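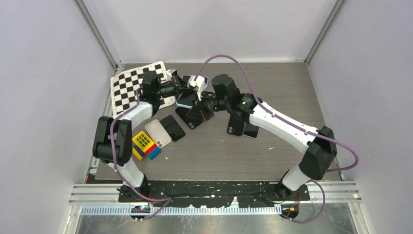 # An afternoon watching two arms deal with six phones

Usgate is the kind of town where the biggest annual event used to be a tractor pull. Now it has an open day at Rosura, which occupies the old cold storage building behind the feed store, and which last month finally put up a sign. I went because it was free and because the flyer promised "light refreshments." I have followed that phrase into worse places.

You sign in on a tablet, you get a sticker with a number on it, and you wait by a ficus until your group is called. My sticker said 165. I don't know where they started. There were not 164 people in front of me unless most of them were hiding in the ficus.

## The talk before the thing

Every demonstration is preceded by a talk, and the talk is always longer. Ours had slides. The first was a picture of the earth. I have been to enough of these to know that if the first slide is the earth, you should find a chair.

The gist, once we had zoomed in from orbit, was that Rosura makes arms handle ordinary stuff. They aren't after car doors or pallets. They want the things that pile up on your kitchen counter, in the loose sort of arrangement your kitchen counter has. The project is called Clistar, which I wrote down as "cluster" and then "Cloister" before somebody passed me a brochure. The task for the day was sorting: pick the phones out from a bit of clutter and put them somewhere sensible.

A man behind me asked whether it could do socks. He was told that socks are very hard. He looked vindicated, and I think he went home happy at that point, because I didn't see him again.

## The thing

They took us back in small groups to a pale booth with the two arms bolted down at the front of it. I had pictured something bigger. The arms are white in the long parts and black at the joints, with bulky elbows, and when they both reach for the middle they make a kind of archway over the table. It looks like the end of a wedding, where the guests hold hands up and the couple has to run under. The couple in this case was a bunch of smartphones.

I was fond of the cables right away. They are purple, a proper grape purple, and one of them swoops up over the right arm in a big loop like a garden hose that somebody has stopped fighting with. I asked whether the color meant anything. It meant that purple was what they had.

There was a checkerboard lying in the back corner, tilted, and a woman in our group asked who was winning. It's for calibration. The cameras look at the squares, and the software works out where everything sits in relation to everything else. I liked this a great deal. You spend however much money on a machine and it still has to be shown a checkerboard before it knows where its own hands are. I am much the same before coffee.

Left of the phones there was a stack of toy bricks, red and blue and yellow with green studs on one of them. These were the clutter. The job was to leave them alone. I have a nephew who can't do that either.

## How it went

Slowly. I want to be fair, because I've read a few posts from people who go to these things and come home either frightened or bored, and I was neither. But it was slow. The right hand came down among the phones with the care of somebody reaching into a mailbox that might have a wasp in it. It stopped. It thought. It went down a little more. Eight of us leaned forward and breathed on the glass.

The trouble with a phone, we were told, is that it's flat and slippery and has nothing to hold on to. You and I slide it to the edge of the table or dig a fingernail under. An arm has to be taught the fingernail part. And most of these were black, on a gray table, which does the cameras no favors. Two of them were lying partly one on top of the other, and our guide said that was the case that gave them the most grief, since the software has to decide whether it's looking at two phones or one strange one.

The first grab missed. The fingers closed on air, with complete confidence, and the arm carried the air across to where a phone should go and set it down gently. That got the biggest laugh of the afternoon. Our guide laughed too, though you could tell she had seen it before.

The second grab got one, a plain black one, and it went where it was supposed to. People clapped. I clapped! I have moved phones from one spot to another every day for years and not had so much as a nod.

Then there was a long stretch where the left arm seemed to be waiting for the right arm to finish, and the right arm seemed to be waiting for the left. They have a rule so they don't hit each other, and the rule is, as far as I could follow it, manners. After you. No, after you. It ended when someone pressed a key.

## Numbers, for those who like them

They had a board up in the hallway with the results from February. I copied some of it onto the back of my brochure:

- 207 attempts with the phones spread out
- 165 of those ended with the phone in the right place
- 200 attempts with two phones overlapping
- 100 of those ended well

So half the time, on the hard ones. I asked what happened in the other half and was told "a variety of things." I respect that answer. I have used it on my taxes.

I did notice that my sticker and the board had a number in common, and I spent a minute or two believing this was significant.

## The other table

Across the hall a company called Shirazi had a stand. They make grippers, or fingers for grippers, or the pads that go on the fingers – I never got it straight, and by then I had been given a second cookie. You could squeeze a sample pad. It felt like the sole of a good slipper. The pitch was that softer pads hold on better to smooth things, and the drawback was that they wear out, and then you buy more pads. I thought that was a very clear explanation of a business.

A boy who had been squeezing one for several minutes asked if he could keep it. He could not. Negotiations were still going on when I left.

## What I asked

There was a question period at the end, back among the slides. Somebody asked about jobs and got a careful answer. Somebody asked what it cost and got a more careful one. I asked why phones, and this was the only answer all day that didn't sound rehearsed. People send old phones in for recycling by the boxful, she said, all different makes, and somebody has to stand there and pull them apart from the chargers and the junk before anything useful can be done. It's dull, it's hard on the wrists, and the people who do it don't stay.

I have a drawer at home with old phones in it. I suspect you do too. I had never thought about the drawer at the other end.

## Practical notes

Parking is behind the building, on gravel, and the good spots go to people who came for the feed store. Wear something warm, as the place was built to keep vegetables cold and hasn't forgotten. The light refreshments were cookies and an urn of coffee, and the coffee was better than it needed to be. Small kids will want to be near the front, where the glass is low enough for them.

They plan to do another one in the fall, with cables in the mix as well as phones. I'll go. I'd like to see what those two make of a tangled charger, and I have a few I could bring.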